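Unit 4: Grouping and sorting small solids

Course notes, Odera workshop series, revised 2024-03-17

4.1 Scope

The unit covers sorting tasks with small plastic solids on a flat board. Written instructions for the Jillorus block set are in the September packet and are not repeated. Students should have read Unit 2 on naming faces and edges.

4.2 Terms

A prism has two matching end faces joined by flat sides. A cylinder is treated separately in these notes, although some textbooks group the two. A star block is a prism with a star-shaped end face; its outline has inward corners, so it is not convex. The top face is whichever face points up as the block rests on the board. It is not a fixed property of the block.

4.3 Sorting keys

A sorting key is a single property used to divide a group. The usual keys are color, outline and surface texture. Apply one key at a time and record the result before applying the next. Two keys used together produce a table: colors in rows, outlines in columns. Empty cells are kept in the table.

Texture is the weakest key. Ribbing is easy to feel but hard to see under flat light, and a block may have ribbed sides that a viewer standing above it misses. Record texture by touch — not from across the bench.

4.4 Starting layout

Most blocks start in a close group near the center of the board, with clear wood on every side. A tight group means that blocks at the back are partly hidden from a seated student. Outline should be judged from directly overhead.

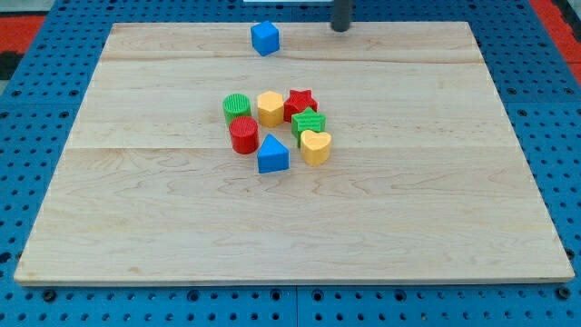 Stars and cylinders come in more than one color, so a color sort separates blocks that an outline sort keeps together. Do both sorts from the same starting layout and compare the tables. Time allowed is around 40 minutes, including the write-up.

4.5 Exercises

Sort by color, then by outline. Give both tables.

State which blocks have a convex top face.

Write a key that leaves exactly one block in a class of its own. More than one answer is accepted.

Reading for next session: Celero reader, page 119 to end of chapter.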